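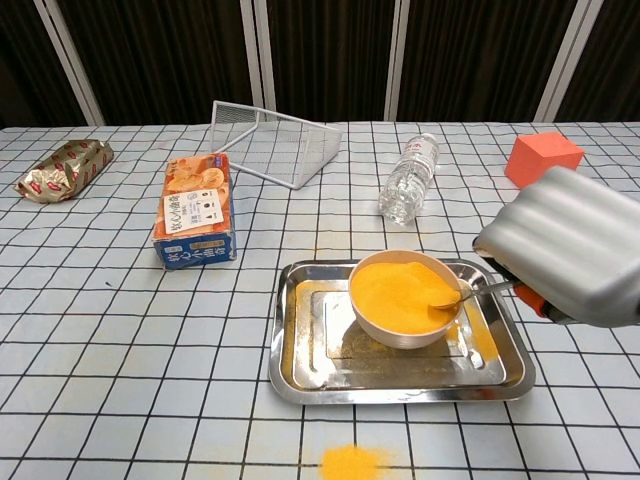
In the hills behind Villanueva, the phone signal comes and goes with the weather. Farmers there learned long ago to send their messages early in the morning and to wait for the answer until evening. So when the small company Nakari offered them a service which works by plain text message, many of them were curious, but not in a hurry.

The service is called Rurkari. A user sends one short word, for example "maize" or "fever", and receives a few lines of advice in the local language. There is no application to install and no need for a new phone. The cheapest model with buttons is enough.

Nakari started the trial in June with 400 households. Each household can ask up to five questions per day without paying. After the trial, the price will depend on what the network operator in Butport decides, and this is still under discussion.

The most popular topic until now is market prices. This surprised the company, which had prepared much more material on health. Before, a seller had to travel two hours to Butport only to hear that the price had fallen. Now she can ask from her kitchen – and stay at home if the answer is bad.

Not everything works well. The answers are sometimes too long and arrive in three parts, and the parts may come in the wrong order. Older users also complain that the service does not understand them when they make a spelling mistake. Nakari says that it is shortening the texts and adding the most common misspellings to its word list.

A voice version is also planned, for people who do not read. In Villanueva, several families have already asked when they can try it.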